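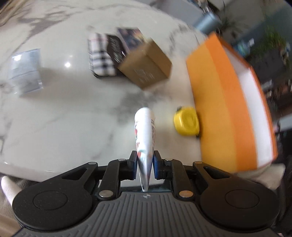 *White squeeze tube with a printed label. Item group: tubes.*

# Sustwood Household Packaging Register

The Sustwood Household Packaging Register is a reference table of household packaging types and the disposal instructions that apply to them in three collection districts: Distton, Toma and Skena. It is maintained by the Sustwood Waste Information Office and is published for use by local offices, schools, housing associations and developers of lookup tools.

The register records what residents are asked to do with an item. It does not record what happens to the item after collection.

## Contents of the release

| File | Description |
|---|---|
| `items.csv` | One row per packaging type |
| `rules.csv` | One row per packaging type and district |
| `terms.csv` | Everyday names and spelling variants |
| `districts.csv` | District codes and collection methods |
| `CHANGES.md` | Record of corrections and rule changes |

The current release holds 500 packaging types in 14 item groups. All files are UTF-8, comma separated, with a header row. Text fields that contain commas are quoted.

## Fields

### items.csv

- `item_id`: permanent identifier. Identifiers are never reused, including those of withdrawn items.
- `group`: item group, such as `tubes`, `cartons`, `trays` or `jars`.
- `name`: preferred name in American English, singular form.
- `main_material`: the material that makes up the largest share of the item by weight. The value `mixed` is used where no single material passes half.
- `closure`: `none`, `attached`, `screw`, `snap` or `other`.
- `typical_contents`: `food`, `personal_care`, `cleaning`, `medicine`, `other`. More than one value may appear, separated by a semicolon.
- `status`: `active` or `withdrawn`.

### rules.csv

- `item_id`: links to `items.csv`.
- `district`: `DIS`, `TOM` or `SKE`.
- `stream`: the container or drop-off point to be used.
- `prep`: preparation asked of the resident. Permitted values are `none`, `empty`, `rinse`, `flatten` and `separate_closure`, and they may be combined.
- `note`: free text, shown to residents in full.
- `source`: short code for the guidance document from which the rule was taken.

## Collection of the data

Rules were copied by hand from the printed guidance issued in each district. Two members of staff entered each rule separately, and differences were settled by consulting the district office in writing. Where the printed guidance and the district website disagreed, the printed text was followed and the difference was entered in `note`.

Item names were drawn from the guidance and from written inquiries received at the public desk. Inquiries were reduced to the name of the item before storage. No names, addresses or account numbers of residents were kept, and the original messages are not part of this release.

## Differences between districts

Users should not assume that a rule in one district holds in the others. The most frequent differences are listed below.

1. **Closures.** Distton and Toma accept screw closures left on the item. Skena asks that closures be removed and placed in general waste.
2. **Tubes.** Toma accepts empty tubes with mixed packaging. Distton and Skena direct them to general waste, except where the tube is all metal.
3. **Cartons with a lining.** Distton has no curbside collection for lined cartons. Residents may use any of the 13 drop-off points listed in the district guidance.
4. **Glass.** Skena separates clear and colored glass. The other districts do not.

A record for a tube intended for personal care products reads as follows in `rules.csv`:

```
item_id,district,stream,prep,note,source
TB-010,DIS,general,none,"All-metal tubes: see TB-014",D2
TB-010,TOM,mixed_packaging,empty,"Leave cap on",T1
TB-010,SKE,general,separate_closure,"Cap also to general waste",S4
```

## Intended use

The register is suitable for:

- lookup pages and printed guides for residents of the three districts;
- comparison of collection rules across districts;
- classroom exercises on sorting and on the reading of tables.

The register should not be used to estimate recycling rates, to set fees or to decide whether a manufacturer meets a labeling requirement. It contains no quantities, and the 500 packaging types were not chosen to reflect how often each is bought or thrown away.

## Known limitations

Medicine packaging is covered only where the package is empty. Questions about packages that still hold medicine should be sent to a pharmacy. The same applies to pressurized containers, for which the register gives the drop-off point and nothing further.

The `main_material` field is based on written product information and on inspection by eye. No laboratory testing was carried out. Layered materials are difficult to identify in this way, and entries in the `tubes` and `pouches` groups should be treated with more caution than the rest.

Coverage in `terms.csv` is uneven. Names used by older residents of Skena are well represented. Names in languages other than English are present for 10 item groups and absent for the remainder.

Shared collection points in apartment buildings may follow rules set by the building owner. These are outside the scope of the register.

## Updates

A new release is prepared each July, following publication of the district guidance. Corrections between releases are made to `rules.csv` only and are listed in `CHANGES.md` with the affected `item_id`, the former value and the new value. Software that stores a local copy should check that file before displaying a rule to the public.

## Reporting an error

Reports should state the `item_id`, the district, the rule as it appears in the register and the wording of the guidance that differs from it. A scanned page of the guidance is helpful but is not required. Requests to change a rule itself must be addressed to the district office concerned, as the Sustwood Waste Information Office has no authority over local collection.

## Terms of use

The tables may be copied, adapted and redistributed, including for commercial purposes, provided that the source is named and any changes are stated. Adapted versions may not carry the title of the register without written permission. Suggested wording for the credit line:

> Contains data from the Sustwood Household Packaging Register, Sustwood Waste Information Office.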